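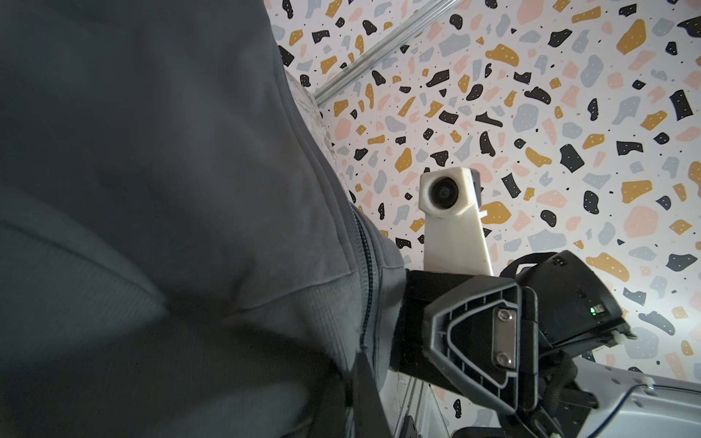

About Jistmont

Hello, I'm Catherine Jardine, and I run Jistmont, a sewing and mending school up two flights of stairs above a bike shop. We mend clothes, we teach other people to mend clothes, and in between we drink a frankly silly amount of tea.

I started out doing alterations at my kitchen table, mostly hems, and then a neighbour brought round a jacket with a broken zip and asked if she could watch. She stayed all afternoon! By the following July I'd taken the lease on the room and bought 4 second-hand machines, one of which (the green one) still only sews forwards.

Zips are what most people come for. A dark zip-up jacket is a lovely thing to learn on, as your wobbly stitches don't show nearly as much as they would on cream, and by the time you've unpicked the old zip and tacked in the new one you know how the whole front goes together. Ribbed knits come a bit later in the course. They stretch when you don't want them to, and I've had grown adults swear at a cuff.

I'm also very fond of a loud pattern. Give me terrazzo any day, all those blobs of mustard and salmon pink and black on white, with the tiny dots in between. I could look at it for hours, and Greer says I do.

That's Greer Dalgleish, who teaches the beginners' evenings and is far more patient than I am. Euan Guthrie does our knitwear repairs and darning, and looks after the button drawers, which he has sorted by size and I would have sorted by colour. We've agreed to leave it.

Classes are small, six people at most, and a session lasts two hours. The beginners' evening is £39 with thread and needles included. Bring the thing you want mended, washed please, and a new zip if you've already got one. If you haven't, we keep the usual lengths in black and navy and a few odd colours left over from other jobs.

The kettle goes on 15 minutes before we start, so do come up early. The street door sticks, give it a good shove.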